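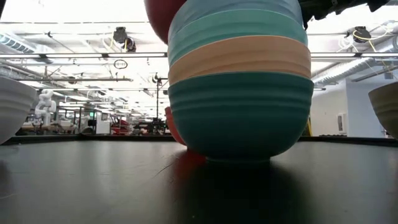

Nested ceramic bowls on the black table, with the gripper close to the top rim.

How to Write (and Keep!) Bench Rules for a Bowl-Stacking Robot

Posted by Charmaine Naidoo, Apr 10, 2018

Bowls are a fantastic job for a robot arm. They nest, they roll, they have thin rims and slick sides, and they break if you get it wrong. They will also show up every soft spot in the way you run your bench, and that's what I want to write about. I love a good rule sheet. I know how that sounds! But a short set of rules that people really use is the most satisfying thing I've built at Nistden, and I've built some pretty nice fixtures.

What follows is how we write ours. We call the sheet Toltuser, after an older project it grew out of, and the copy taped to our bench door is page 604 in the binder, so you'll hear people here say "check 604" when they mean "read the rules." Yours can be called anything.

Before you start

You need your robot maker's manual, your shop's risk assessment, and whatever safety rules apply where you work. Bench rules sit under those three and never replace them. If your risk assessment says the arm can't move with a person inside a certain line, nothing on a taped-up sheet changes that. Get the assessment done first. If you don't have one, stop here and go sort that out with whoever is in charge of machine safety at your site. I mean it.

You also need an hour with the people who run the arm, something to write on, and the real objects you plan to handle. Rules written at a desk come out strange. Our first sheet had a whole section on cups and we have never stacked a cup.

Step 1: Write down what the task is

One paragraph. Ours says that the arm picks single bowls from the table and sets them into a nested stack, or takes them off a stack and sets them down. It says which bowls, and it says where a run begins and where it ends. It also names what the arm is NOT supposed to pick up, such as phones, pens, or the tape measure that lives on every bench in the building.

It feels too obvious to bother with. Do it anyway, and then hand the paragraph to somebody from another team and ask them to set up the bench from it. Naledi Buthelezi did this for us and put the stack right at the front edge of the table, which our paragraph allowed. We fixed the paragraph that afternoon.

Step 2: Rules for the table

A dark glossy top looks great and shows crumbs and chips right away, which I'm very fond of. It also gives you reflections. A bright red or orange bowl will throw a colored smear onto the surface next to it, and if your software finds objects by color you want to know that on day one. So our table rules go like this:

Wipe the top before the first run and after any break.

Look along the surface from low down, at table height. Chips of glaze are hard to see from above.

Leave scratches alone, but write down new ones, with a rough sketch of where they are. A scratch that catches the light can look like an edge to a camera.

Keep every bowl foot fully on the table. No overhang at all.

Nothing on the table that isn't part of the task. That includes coffee. Especially coffee.

If reflections bother your vision system, change the lighting or the mat, test again, and log what you did. Don't let each operator fix it in their own way with a sheet of paper and some tape. We had a week like that and none of the runs could be compared.

Step 3: Rules for the bowls

Every bowl gets checked in the hand before it goes on the table. Run a thumb slowly around the rim (gloves on if you suspect a chip), then look at the foot. A chipped rim changes how the fingers seat and a chipped foot makes the whole stack lean. Either one means the bowl comes out of the set. We put ours in a labeled crate under the bench so they don't wander back in.

Ribbed bowls deserve a line of their own. The ridges give the fingers something to slide over, and a grip that was fine halfway up the wall may settle a ridge lower once the arm lifts. Try each shape you plan to use before you write down a grip height. I really enjoy this part of the job, it's like getting to know a new set of tools.

Then set a height limit. Pick the tallest stack your arm can reach over with clearance to spare, and write the limit as a list of which bowls go in what order, biggest at the bottom. "Don't stack too high" is no use to anyone. Mixed colors help a lot: if the bottom bowl is always the deep teal one, a person across the room can see whether the order is right.

Step 4: Rules for the approach

The most breakage on our bench came from the last bit of travel, when the gripper is near a rim but hasn't closed yet. So that's where our rules are the strictest.

Come in from above and stop with 40 mm of clear space over the highest rim. Pause. From there to contact, run at 10 percent of the working speed set for the cell. Don't cut the pause out to save time. It gives the operator a chance to look, and it gives you a clean point in the log where everything after it is "close work."

Leave the same way you came. An arm that swings sideways while a finger is still inside a rim will take the bowl with it, and probably the neighbors too. Straight up, back to clearance height, then across.

Those are our numbers for our arm and our bowls. Find your own by starting slower and wider than you think you need, and get them signed off by whoever owns your risk assessment.

Step 5: Rules for fingers near rims
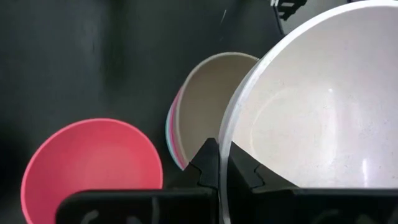 Finger clearance is the part of the sheet I rewrote the most, and I'm still proud of how short it came out. It says: know where both fingers are before you close, and know what is on the other side of each one. When bowls sit apart on the table that's easy. When they're tipped and crowded together it gets interesting, and you need the wrist view for it. Look at the middle finger there, up between the beige bowl and the big white one, while the other one reaches behind the white rim. Closing in a spot like that is a decision about two bowls, even if you only want one of them. Our rule is that the operator says out loud which bowl is the target and which one is the neighbor, and only then closes. It takes a couple of seconds and it has saved us a lot of sweeping.

A few more lines from the same section:

Notched or shaped fingertips can hook a thin rim. Open fully and check the wrist view before lifting away.

If a bowl is on its side, treat it as a separate kind of pick with its own grip height. Never reuse the upright settings.

Shiny glaze makes bright streaks on camera. If you can't tell a highlight from a rim, move the wrist a little and look again. The highlight will shift.

If the gripper blocks your view of the contact point, use a second view or stop. Don't guess.

Step 6: Rules for stopping

Everyone at the bench may stop a run, for any reason, and doesn't have to explain it first. Write that in large type. Put the stop button where the operator's free hand already rests, and test it at the start of each shift.

After a stop, look before you touch. A bowl held by a closed gripper will drop when the gripper opens, so decide how it will be supported and follow your site's procedure for entering the cell. If something has broken, the run is over. Clear the table, wipe it, check every remaining bowl by hand, and start a new run with a new log entry. Slivers hide inside nested bowls, so unstack the whole lot.

Step 7: Rules for the log

Keep it small or people won't fill it in. Ours is made in Herard, the little in-house form tool that Naledi wrote, and it asks for the operator, the bowl set, the stack order, any stops, and one free line. The free line is where the gold is! "Mint bowl rocks a bit" told us more than a month of force plots.

We also log gripper cycles. At 3000 we take the fingers off, look at the contact faces under a lamp, and replace anything worn. Check your own gripper's manual for its service interval and use the shorter of the two.

Step 8: Try the sheet on a new person

Hand it to someone who has had the required safety training but has never run this task. Stay beside them and say nothing unless you need to stop the run. Mark each place where they slow down, ask a question, or skip a line. Skipped lines are usually written badly, and once in a while they turn out to be rules you don't need anymore. Strike those. I get a real kick out of deleting a rule.

Our sheet fits on one side of one page. The older Rampersad bench down the hall runs to four pages, and it works for them, but they handle glass and have a lot more to say about edges.

Keeping it alive

Put a review on the calendar. Ours is in June, when we also swap the bowl set. Read the stop entries out loud as a group, one after another, and ask of each one whether a rule would have helped. Change the wording on the spot, print the new page, and pull the old one off the door before the new one goes up. Write the revision letter in the corner, big enough to read from the operator's chair. We're on revision F.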